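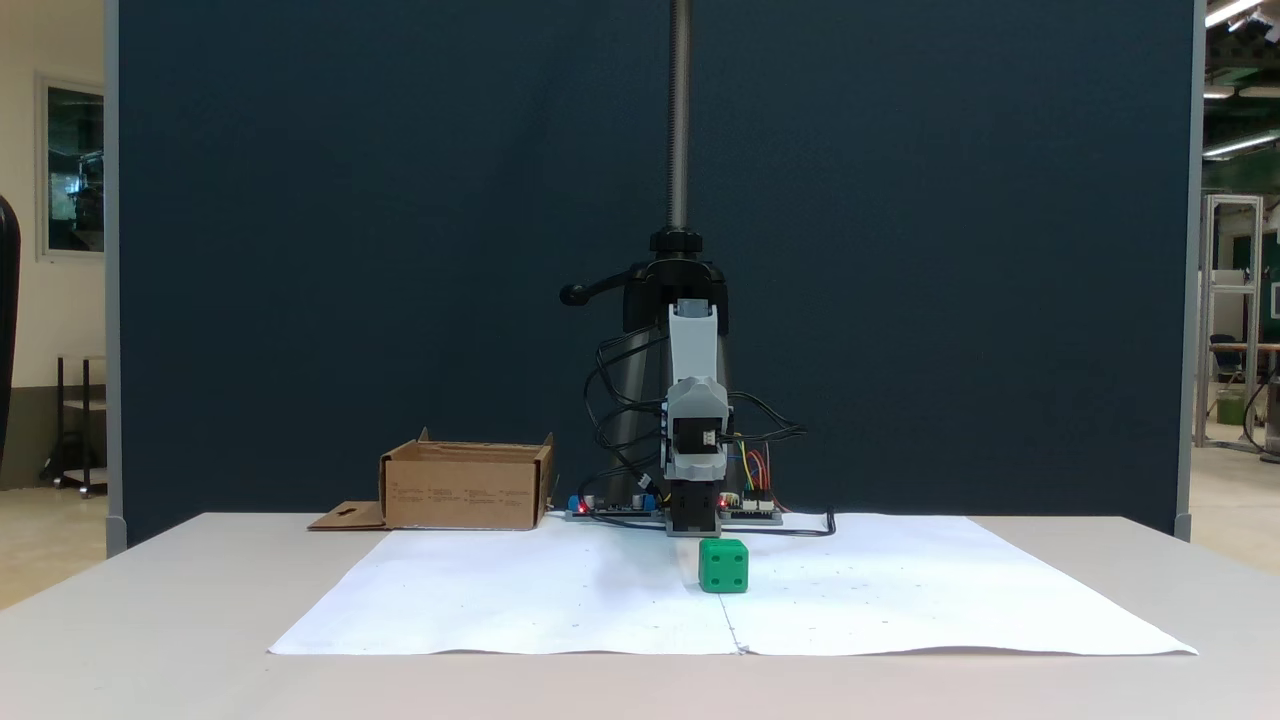

Two sheets side by side, with the join running down the middle.

Table paper: your questions answered

I'm Precious Galang and I've been papering over work tables for longer than I'd like to work out. Most of what I know I learned by getting it wrong at Govetwood, the shared workshop where I look after the tables (and the cupboards, and the kettle). These are the questions that land in my inbox most often. I top the page up when a new one keeps coming round, last time in June.

Why bother covering a table with paper at all?

Because you can see things on it! Drop a tiny black screw on a dark, grainy bench and it's gone. Drop it on white paper and there it is, looking at you. You can also write on it, which I do constantly – measurements, arrows, a note to myself about lunch. And when the top gets grubby you take it off and put a fresh piece down. I've tried plastic cloths, old bedsheets and the back of some wallpaper, and I always come back to paper.

Plain or dotted?

Dotted, if you can get it, and as faint as you can get it. A good dot grid disappears when you're not using it and turns up when you want to line something up square. Proper ruled lines drive me mad after an hour. Plain is perfectly good for painting, glue and anything with small children involved.

What paper do you use?

I order the Steduvora dotted sheets, in the big pack of 500, which works out at 22p a sheet for us. That sounds like a mountain of paper and it is, so do split a pack with somebody if you've only got the one table. I used to buy a roll from Tandell, and I liked the weight of it very much, but the last metre or two near the core was curled so tightly that I ended up using it for wrapping parcels.

One big sheet or two smaller ones?

I go for two, laid side by side with the edges just meeting. One huge sheet looks lovely for a day, then you spill something in a corner and the whole lot has to come off. With two you only change the half that needs it. I run the seam from the back of the table to the front, so I've got a left half and a right half, and I tend to put whatever I'm working on in the middle and my bits and bobs out to the sides.

Should the sheets overlap?

I don't. An overlap makes a little step, and anything you slide across it catches. If your table is slightly too narrow for two full sheets, trim the outside edges and keep the factory-cut ones for the join.

Will the dots line up across the seam?

Sometimes! You can fiddle with it until they do, and then somebody leans on the table. If I need to measure across both halves I use a ruler and ignore the dots.

How do I stop the edges curling?

You don't, completely. Paper has opinions, and a bit of curl and the odd wrinkle along the edge is normal after any use at all. What helps is laying the sheets flat under something heavy overnight before you put them down, with the curl facing the table. I've got a stack of old atlases that does the job nicely. Rolling them the other way round a broom handle works too, though I've creased more than one sheet being impatient.

What about tape?

Low-tack only, please. I use the Manurung paper tape, small pieces at the back corners and one on each side, and I leave the front loose. Tape the front down hard and your sleeves will rip it within the morning. If you're clamping something to the table, put the paper down first and let the clamp hold it for you, or cut a neat notch so the paper sits around the base. Either is fine, I do whichever I think of in time.

Can the paper hang over the front edge?

A little, yes, if you're not sitting right up against it. I like mine to finish close to the edge of the table, or just over. Longer than that and it gets caught on buttons and chair arms.

How do you keep leads and wires from dragging the paper about?
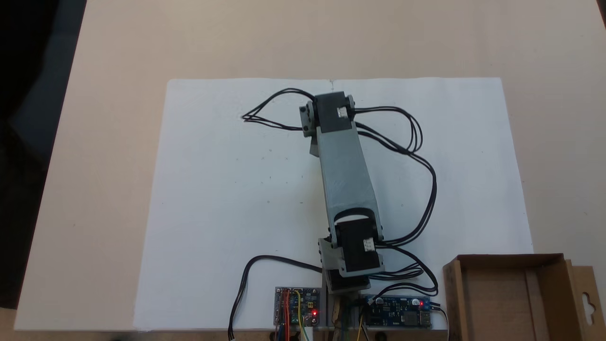 Leave them more slack than you think they need. A lead that's pulled tight will lift the paper every time something at the other end shifts, and a loose loop will just lie there. I try to send long ones off to the side and down over an edge, well away from my elbows. I went through a phase of taping every lead to the sheet and it was a nightmare come changing day, so now I only tape the ones that really wander.

Where do you put all the small stuff?

In a cardboard box with low sides, left open, over to one side. I know there are beautiful drawer sets out there and I own one, and it's full of buttons. A low box lets you see the lot without getting up, and when you've finished for the day you can pick it up and carry it off. Anything you're going to put back in the same spot over and over, draw round it in pencil on the paper. Best trick on this page, if you ask me.

Pencil or pen for marking up?

Pencil for outlines you might move, felt tip for anything you need to see from standing. Biro is a bit mean on thin paper and goes through to the next sheet if you've layered them. Masking tape crosses are good for temporary spots, but peel them slowly.

Can I layer several sheets and tear them off as I go?

You can, and I did, with 7 on the table at once. It was springy, like writing on a cushion, and nothing stood quite straight. Two layers is my limit now.

How often should I change it?

When it annoys you. At Govetwood a busy table gets fresh paper most weeks and the quiet one by the window can go a month or more. Wrinkles alone wouldn't make me change a sheet. Tears would, and so would anything sticky.

What do you do with the old sheets?

Clean ones get turned over and used for drawing, or they go under the glue pots. Scribbled ones I look through first, having once recycled the only copy of a cutting list (mine, and it was a long one). Peel off the tape before they go in the recycling bag.

Does it work on a wobbly or scratched table?

Scratched, yes, unless the scratches are deep enough to feel through the paper. In that case put a piece of thin card underneath. Wobbly, no – sort the legs out first. A folded bit of old table paper under the short one does very well.

My question isn't on the list!

Send it over and I'll have a go. Tell me how big your table is and what you do on it, and I'll get back to you when I've put the kettle on.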